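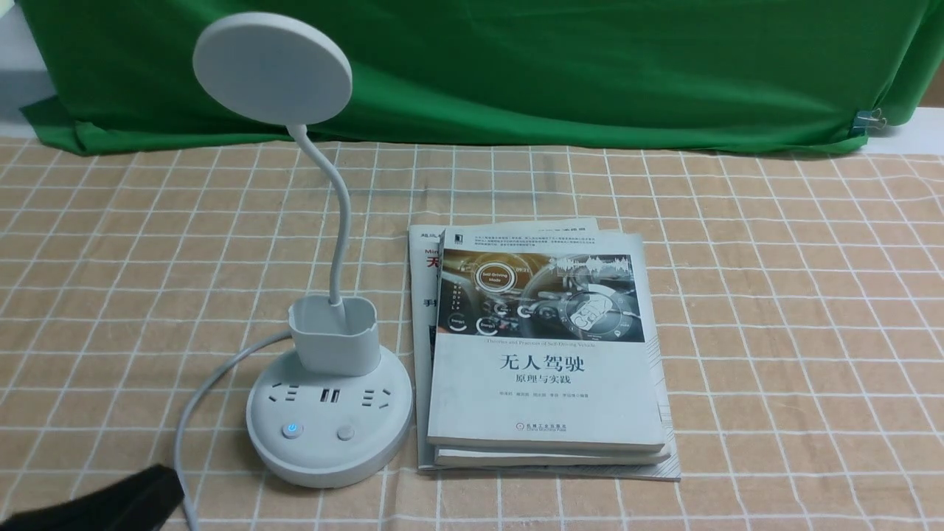
Lamp with sockets in the base, and the books beside it, on the grid cloth.

2018-11-07, by Aiguo Lü

Tips for the software of a small button task

In our workshop we use the Grinis controller on the arm and the Datier planner above it. The task is to reach a push button on a desk lamp and press it. I wrote these tips for the colleagues who come new to the bench, and Jennylyn Castillo has corrected several of them. Please read them before you change any value.

Start with a simple table. Put one object to work with and one object to avoid, and leave the rest of the cloth free. A planner which has problems with two objects will not become better with six. We use a stack of books as the thing to avoid. Do not make the stack too straight. If the lower book sticks out on one side, you will see quickly if your collision box was drawn only around the top one.

Draw the collision box of a lamp in parts. The head, the gooseneck, the pen cup and the base should each have their own shape. My first version was one big box around everything, and the planner refused every path to the buttons, as they were inside the box. For the gooseneck I use a chain of short capsules. If somebody bends it, run the fitting again and do not trust the old file.

White on a pale cloth is difficult for segmentation. The green cloth behind the table helps with the head and the neck, but it does nothing for the base, where the background is the tablecloth. There I take the rim of the base as an ellipse and fit the rest from it. Keep the folds of the backdrop out of the region of interest, otherwise the edge filter finds "objects" in them. A crop is enough.

Lock the exposure before you switch on a lamp in the view of the camera. With automatic exposure the whole picture changes when the head is bright, and your colour thresholds are then for a different table. I keep two sets of thresholds, one for each state, and the perception node chooses by looking at the mean value inside the disc of the head.

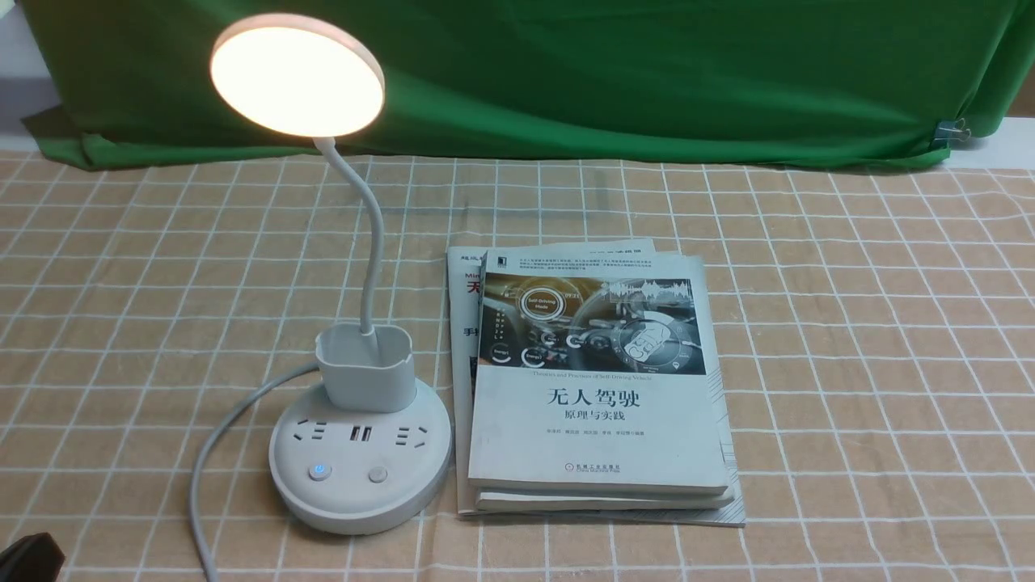 Same lamp, head switched on. The thresholds for the bright state are needed here.

Do not use the blue symbol on the button as your test for "the lamp is on". The base is also a power strip, and a light on its button does not have to say the same thing as the head. Ask the two questions separately and write both answers in the log. Jennylyn lost an afternoon with this in May, when the log had only one column called "on".

Cables need their own rule. I do not try to model the exact curve. I mark a band along the cable as "no contact, passing above permitted", and the planner raises the finger before it crosses. The band should be made new at each start, as a cable does not stay where it was. The Haddad mask tool can do it from one picture, if you tell it a point where the cable leaves the base.

For the last part of the movement change from the head camera to the wrist camera. From above the head camera the buttons are small, and a little error in calibration is enough to miss. We change over at 50 mm from the base. Before this distance the wrist camera sees too little to be useful, and after it the head camera is often covered by the hand.

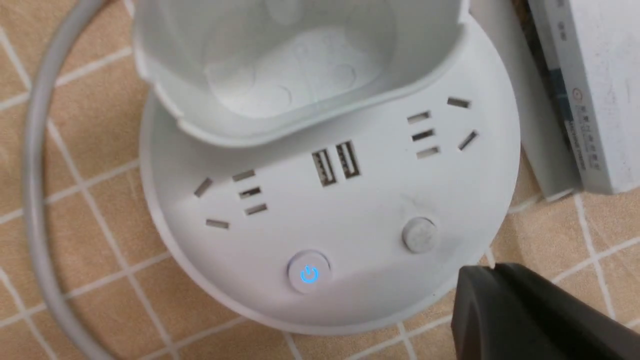 Choose the landmarks so that they cannot be exchanged with each other. The two groups of sockets are nearly mirror images, and a matcher can take the left for the right without any complaint. The USB ports between them are better for the direction. Then check the result with the buttons: one has the blue symbol, the other is plain grey. If the two checks disagree, stop the arm and take a new picture.

Plan for the whole finger and not only for the tip. Ours is wide and has corners, and the part behind the tip is what touches the rim first. In the Ganen simulator please load the real finger mesh, also when it is slow.

Limit the speed near the base to 10 mm per second, and set the timeout of the press to 300 ms. A longer timeout pushes the whole lamp over the cloth. The squares of the cloth are handy for this, by the way: compare the base with the lines before and after a press, and you have a cheap test for slipping. Save both pictures together with the run number. My own list is at run 566 and I still go back to the old ones when a threshold looks strange.

Last updated: May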